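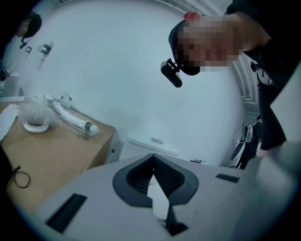 Consignment 1709, parts set out on the carton, Makia Street office.

The Schedule of Parts

Under the rules of the Bandlow Deposit Office, a consignment that arrived without a packing list was to be opened in the presence of two officers, laid out on a clean surface, described in writing and closed again before the end of the working day. The rules had been drawn up for the old premises, where there were tables. At Makia Street the tables had been promised for February and had not come, and so Consignment 1709 was laid out on top of its own carton.

Malou Hauksdóttir held the schedule. She had held it for eleven years, first as a junior and then as Senior Describing Officer, and she wrote in a small upright hand that the Registry had once asked her to enlarge. Her colleague Uniyal did the lifting out. It was agreed between them that he would name nothing. He was to place each item on the cardboard and wait until she had found the words for it.

"Item one," she said. "A ring. White. It has a shallow form, after the manner of a cup."

"It could be the base of something," Uniyal said.

"It could. The schedule does not deal in bases."

He moved it to the left to leave room. Behind it he had put the packing, a soft white heap that had been pressed flat in transit and was now taking back its size. Packing was not an item, although it had to be kept until the schedule was signed. She had known an earring to be found in packing, and on one occasion a letter of resignation.

The second item was in a clear plastic bag. It was white and tubular, evidently an arm of some sort, with a dark metal fitting at one end. Uniyal asked whether the bag should be opened. Malou consulted the rules, which she did not need to do, and replied that an item visible through its wrapping was deemed to have been seen.

"Arm, white, tubular," she wrote. "With fitting. In bag."

She considered the word arm for some time. It was the kind of word the Registry sent back. In her third year they had returned an entire schedule, 127 lines of it, on account of one use of the word leg, with a note asking whose. She had replied that it was the leg of a card table. They had thanked her for the clarification and asked that the leg be described as a support. She left arm where it was.

Above the bag Uniyal set down a small white bracket, which stood upright without help. A few thin dark wires went below it. He spent longer on the wires than on anything else, moving one and then another with the tip of a finger, and she let him do it. He was new to the office, and it was by such attentions that a person learned whether he was suited to the work.

"Who sent it?" he asked.

"The docket says Vavus."

"Is that a person?"

"The docket does not say."

In the matter of senders the office took no view. Goods were deposited, and a fee of 2409 was charged against the sender's account, in whatever currency the account was kept. If the goods were called for within the period they were handed over against signature. If they were not, they passed to the rear store, where the shelves were numbered to 1000 and had been full since before Malou's appointment. How goods continued to pass into a store that was full was a question for the Storekeeper, and he had not been replaced on his retirement.

Uniyal straightened his back. He was looking at the wall, which was plain and white and had been painted for the office's arrival. The painters had gone round the two small mounts fixed high up on the left, one grey, the other black and grey with a short rod hanging from it. The former tenants had left no record of what these had carried.

"There are two brackets on the wall," he said, "and there is one in the box."

"Yes."

"They may belong together. The arm might go on the rod. It might be that someone took it down from here, and sent it back."

Malou put down her pen. In eleven years she had not been asked to consider that a consignment might have come home. There was no column for it. The columns were Item, Colour, Form, Wrapping and Remarks, and Remarks was reserved for damage.

"What colour is the bracket in front of you?" she said.

"White."

"And the colour of those?"

"Grey. And one is black and grey."

"Then I can put down that they differ."

"You could put down that they are in the same room."

She took the pen up again. A black cable had been looped and left hanging down the front of the carton, and she entered it next, so as to have something to enter. Cable, black, looped. The white flap at the edge she assigned to the packing. That brought her to the foot of the list and to the line on which both officers sign, and she turned the page towards him so that he could read what he was signing, as the rules required.

He read it slowly. He asked her to change nothing. When he had signed he began to put the things back in the reverse of the order in which they had come out, the wires first, then the bracket, then the arm in its bag. He held the ring for a moment with his thumb in the shallow part of it.

"It would be a matter of a ladder," he said. "To see whether it fits."

"An application for a ladder is made on the general form."

"How long does that take?"

"The tables were applied for on the general form," said Malou.

He nodded and put the ring into the carton, and the packing on top of it. She dated the schedule 1 April 2022 and blotted it. In the column headed Remarks, opposite item two, she then wrote four words in the small hand the Registry disliked, and she closed the book before the ink was properly dry.

The Registry's reply arrived nine days later. It acknowledged receipt of the schedule for Consignment 1709, Vavus, and found the descriptions satisfactory in all respects but one. Would the Senior Describing Officer kindly explain the phrase "may have lived here", and state to which of the items it was intended to refer?

Malou read the letter twice and passed it across to Uniyal, who was at the counter filling in the general form. He asked her how to spell extension, as in ladder, and she told him.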